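Workshop notebook, April - cloth swatches, shrinkage and the walnut dye

Picking this up where the last entry stopped, with the Brumura cotton washed and back on the bench.

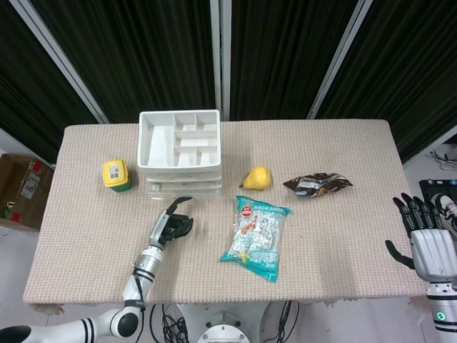

Shrinkage, waffle weaves

I'm annoyed with myself because I cut the first set of swatches before prewashing, so half of last month's numbers are junk. Started over. Every swatch now gets cut at 200 mm square on the warp and weft, marked with basting thread in a color I can find again (pink, please, whoever borrows the thread box), and washed with the Plulwood soap flakes.

The Brumura waffle pulled in a lot more along the warp than I expected. It went from 200 to 181 on the first wash and then barely budged on the second, so I'm calling one hot wash enough for that cloth. The plain weave from Cerkwood hardly moved at all! I measured it twice because I didn't believe it. Same ruler, same corner, same answer.

One thing to remember with waffle: don't press it flat before measuring. The cells spread out under the iron and you get a lovely big number that means nothing. Lay it down, pat it, leave it alone over lunch, then measure.

Edges

Tried three ways of leaving a raw edge. Zigzag is ugly but holds. A line of straight stitch a finger's width in, with the fringe pulled out by hand, looks best and survived the wash fine on the plain weave. On the waffle the long floats let go and the fringe turned into little knots - might try a double row next time, or just give up and hem it.

Walnut dye

Bath made up from the Kröger husk powder, 100 g of powder to 600 g of dry cloth, which I know is weak. I wanted a beige and the last bath gave me something closer to an old boot. Soaked the powder overnight, strained it through a stocking (strain it twice, the grit leaves freckles), then an hour at a bare simmer.

Color came out soft and a bit pink while wet, and dried down to a proper oatmeal. Very happy with that. The alum swatch is warmer than the one without, and I like the one without better. Batch is down as 1801 in the dye book, so if you pull a swatch from the ring please put it back behind that tag and not at the front.

Still to do

Light test. I've taped half of each swatch under card in the south window and I'm leaving it alone until the end of the month.

Order more flakes, we're down to the dusty bit at the bottom of the tub.

Ask Cerkwood if the plain weave comes any wider. The current width wastes a strip on every cut and I've got a whole bag of strips now - rag rug, maybe.

The big pot needs a new lid knob. I burned my thumb on it again at 4:30.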